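How do I get old glue off fake grapes without turning them cloudy?

Posted in August by plumbread

Okay, so I do the table decorations for our community supper and I also end up looking after the play kitchen stuff, which means the two boxes have basically become one box. In there is a bunch of green plastic grapes that I really like. They're the see-through kind, shiny, with one little leaf at the end, and when the light is on them they look good enough to eat. Which is sort of the trouble, I guess.

At some point a person stuck them down with clear craft glue for a display, and now the back of the bunch has a yellowish crust in between the grapes. It isn't on the front at all. I tried a toothpick and got a few crumbs off. I'm scared to try anything stronger, having already ruined a plastic lemon with nail polish remover. It went white and sticky and I had to throw it out.

I'd like to lay them out with a red apple and my round teal plate, nothing fancy. I don't want to buy new ones. The closest I found online was a fruit set from Standonus, and the whole thing was 889 in the store's points system, whatever that means, plus shipping. No thanks.
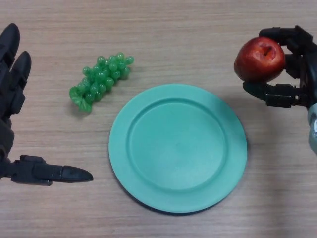 What I want to know

1. What dissolves craft glue and leaves clear plastic alone?
2. Does the leaf come off for cleaning, or will I snap it?
3. Is there any way to get the shine back if I do mess it up?

I have dish soap, white vinegar, rubbing alcohol, baby oil and a bottle of Tido spray cleaner under the sink (the label only says "hard surfaces," so who knows). Thanks in advance!

Answer by mossycup

Just soak them in vinegar overnight. Worked on mine.

Comment by plumbread: Were yours the clear kind or the painted kind?

Comment by mossycup: Painted I think? They were purple. Some of the purple came off, now that you mention it.

Answer by backporchbetty

Please don't do the overnight thing first! Start warm and soapy and work your way up. I've cleaned a lot of fake fruit (I used to do windows for a gift shop called Hlongwane, and we reused every last pear), and most craft glue gives up with warm water and patience.

Fill a bowl with warm water from the tap. I mean warm like a baby's bath. Hot water can make the little stems go soft and then the grapes droop or pop off, and you'll be chasing them across the floor. Squirt of dish soap, grapes in, glue side down. Leave them 2 hours. Go do something else.

Then take a soft old toothbrush and work between the grapes from the back. The glue should have gone whitish and rubbery, and you can roll it off with your thumb. If it's still hard and yellow, it may be hot glue or something tougher, and soap won't touch it. For that, dab baby oil on the edges of the crust with a cotton swab, let it creep under, and try lifting it with a wooden toothpick or a fingernail. Wash the oil off after or it'll collect every bit of dust in the house.

Rubbing alcohol is my last stop. Test it on one grape at the back where it won't show, wipe, wait till it's dry, and look at it by a window. If that grape looks foggy, stop there. I wouldn't use the spray cleaner at all if you can't tell what's in it.

Leave the leaf alone. On some bunches it slides off a peg and on others it's molded right on, and you can't tell until you've pulled too hard. Brush it where it is.

Getting the shine back: a tiny bit of baby oil on a cloth hides light haze for a while. Deep white clouding like your lemon is permanent as far as I know. Sorry about the lemon.

One more thing, dry them hanging up. I hook mine over the faucet with a twist tie. Water sits in the middle of a tight bunch for ages, and if you put it straight down on a wood table you can get a mark. For the layout itself I'd leave the grapes on the wood at a slant, off to the upper left of the plate with a little bare table in between. It looks more relaxed than piling everything up. 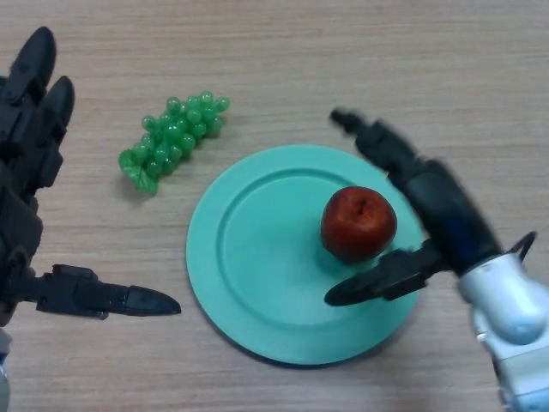 ADERUM, August

Update from plumbread: writing this from my sister's place, so forgive the typing. I did the soap soak and it took 2 rounds, but the glue rolled off the way Betty said, like rubber cement. There was one stubborn lump deep in the middle that needed baby oil. Never opened the alcohol. The leaf is still on, and no grapes went down the drain.

I'm accepting the second answer. The page says this question has 2,740 views, so apparently I'm not the only one with gluey grapes?? If anyone knows how to get candle wax off a fake pear, I'll be starting a new question for that one.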